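Stamska (workshop robot cell)

Stamska is a tabletop robot cell built by members of the Birko shared workshop. It consists of a single robot arm with a two-finger gripper, a felt-topped table and a white panel enclosure. The cell is used for practice in picking up and moving small household objects, mainly drinking cups. The build was led by Xiaoyan Du, a former machine repair technician, and the cell first ran a full program in January 2018.

The name comes from a label on the crate in which the first set of wall panels was stored. It was used as a working title during the build and was later painted on the tool cabinet next to the cell. Older pages of the workshop wiki call it "the cup table."

Background

Birko is a member-run workshop with a wood shop, an electronics bench and a small metalworking area. Before Stamska, automation projects there were limited to a plotter and a filament winder, both of which had been taken apart for their motors. Du proposed a permanent arm station after several members had tried to share a desktop arm that had to be put away at the end of each evening. Each time it was set up again, its position had changed and earlier programs no longer worked.

The proposal asked for a fixed table, walls on three sides and an open front. It was approved on the condition that the cell take up no more floor space than the workbench it replaced. Work began the following April under an earlier plan that used a plywood box, but the box was too dark inside and was scrapped. The present version was started later from new drawings.

Construction

Table and surface

The table is covered in a black, felt-like fabric. The builders chose it after trials on bare board, where cups slid when the gripper touched them off center. The fabric also cuts down on glare, which had caused trouble for the object-finding software. It picks up lint and is cleaned with a tape roller before a session. The cover has been replaced 2 times, once after a glue spill and once after the corners wore through.

Enclosure

White panels stand along the back and both sides of the table. Thin seams show where one panel meets the next. The seams were left unfilled so that a single panel could be taken out for repair, and the software is set to ignore thin dark lines on a white ground. The front is open and faces the operator. Anyone running the arm must stand outside the front line of the table whenever the motors are powered.

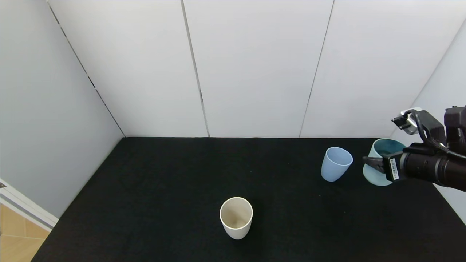

The Stamska cell with three cups on the table and the gripper at the aqua cup.

Arm and gripper

The arm is black and works from the right side of the table. It was bought used and rebuilt over one winter, with new bearings in two joints and a new cable run along the outside. The original cables had passed through the joints and were found to be worn at the wrist. Moving them outside made the arm bulkier but allowed a damaged cable to be changed in one evening.

The gripper has two fingers that close in parallel. A small sensor module is mounted on a bracket at the wrist and has its own cable, with enough slack for the wrist to turn. Early versions had a shorter loop, which pulled the connector loose when the arm reached toward the far left of the table. A limit on wrist rotation was later added to the software as well.

Control software

The cell is run by a program called Esent, written by members for this project. Esent stores each task as a list of arm positions and gripper commands. A task can be recorded by moving the arm by hand or typed in as text. Most members record the rough motion first and then correct the numbers.

Esent checks each new task at 20 percent of normal speed before it will allow a full-speed run. This rule was added after a test in which the arm struck the back wall and cracked a panel. The program also keeps a log of stopped runs. The log does not record the reason for a stop, so operators write this in a paper notebook kept at the cell.

Use

The standard exercise at Stamska uses plain tapered cups in different colors. The operator places them upright on the fabric, and the arm is told to grip one of them without knocking over the others. Cups standing close together are harder to handle, as the open gripper fingers need room on both sides of the target. A cup standing alone in the middle of the table is usually given to new operators as their first task.
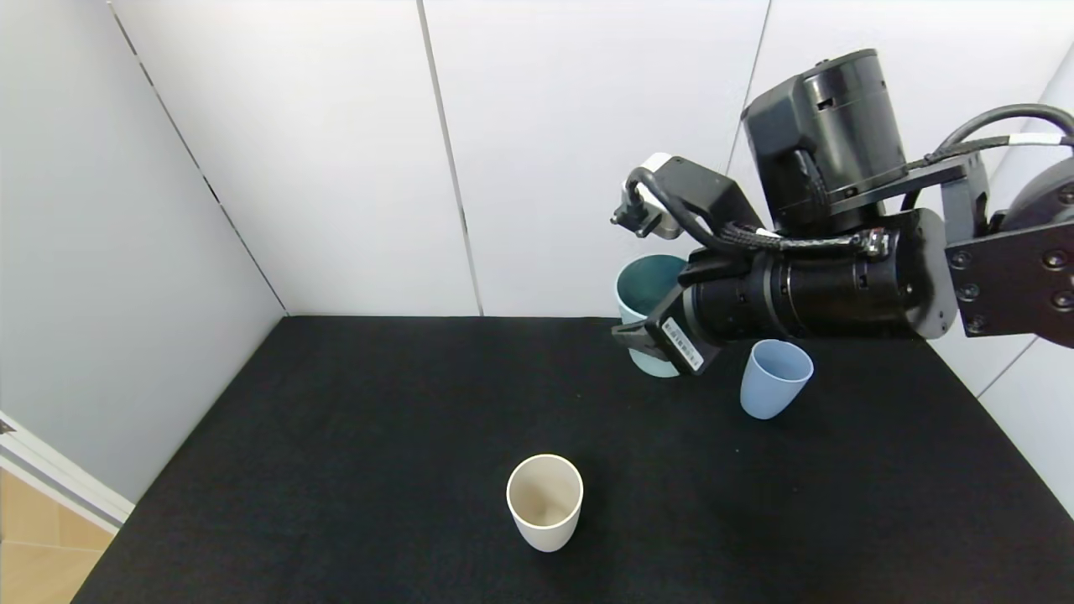

Approach angle matters more than speed in this exercise. When the gripper comes in low and from the side, it can close on the body of the cup, but the wrist may pass over a neighboring cup. A steep approach avoids the neighbor and leaves less of the cup wall between the fingers. Operators at Birko are taught to try the side approach first and to check the clearance under the wrist by eye before closing the gripper.

Cups are preferred over blocks because they are light and flex slightly when held too tightly. Too much closing force shows up as a bent rim. Gripping force is set on a scale from 1 to 10, and 4 is the usual setting for an empty plastic cup. Filled cups are not allowed in the cell.

Training is given in short sessions at the cell. A member must complete 4 supervised runs before using the arm alone. Du wrote the first training sheet, which has since been revised to cover the new cable layout and the emergency stop.

Known problems

The arm loses some accuracy at the far left of the table, where it is close to full reach. Tasks recorded there often have to be adjusted after the arm has warmed up. Several members have suggested moving the base toward the center, but this would block part of the open front.

Pale cups can also be difficult for the software to find when their rims line up with the white wall behind them. The usual fix is to move the cup forward so that the black fabric is behind it in the camera view.

Related projects

A second cell, named Shaikh, was planned for the electronics bench using the same panel drawings. It was to have a smaller arm for sorting screws and connectors. The table was finished, but the arm was never fitted, and the table is now used for soldering. Its spare panels are stored with those for Stamska.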